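Visit report: Stoltex warp knitting mill, Grondeck

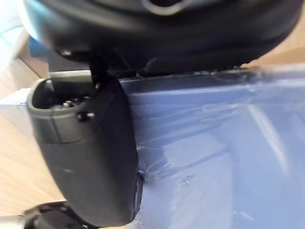
Black housing with a glossy lower rim; dark gray finger at left.

The Stoltex mill at Grondeck opened its production halls to trade visitors in October 2018. Our group was shown the full route from yarn store to finished roll by Dineo Maluleke, the shift engineer for knitting. The mill makes lining fabric and sports mesh, mostly from polyester filament.

Yarn arrives on cones and is held in the store at a steady humidity before warping. The creel in the warping hall takes 112 cones per section. Tension is set by disc tensioners and checked by hand meter at the start of each beam. Maluleke said most faults in the finished cloth can be traced to this stage – a single slack end will show as a line down the whole roll.

The knitting hall has two generations of machine. The older Briton units run at lower speed and are kept for heavier mesh. The Vergara line was installed in May and is used for lining. Ear protection is required throughout, and talking is practical only in the glass booth at the north end, where the stop records are kept. Needle breaks are logged by bar and position.

Dyeing is done in batches of 200 kg. The process water is softened on site and the rinse water passes through a heat exchanger before discharge. We were not shown the dye kitchen, as it was being cleaned.

The last stop was inspection. Cloth is run over a lit table at walking pace and faults are marked with a tag at the selvage. Rolls are cut at 58 m unless the customer asks otherwise.

Questions afterward dealt mainly with recycled filament. The mill has run trials, but the yarn sheds more lint and the guide bars need cleaning more often.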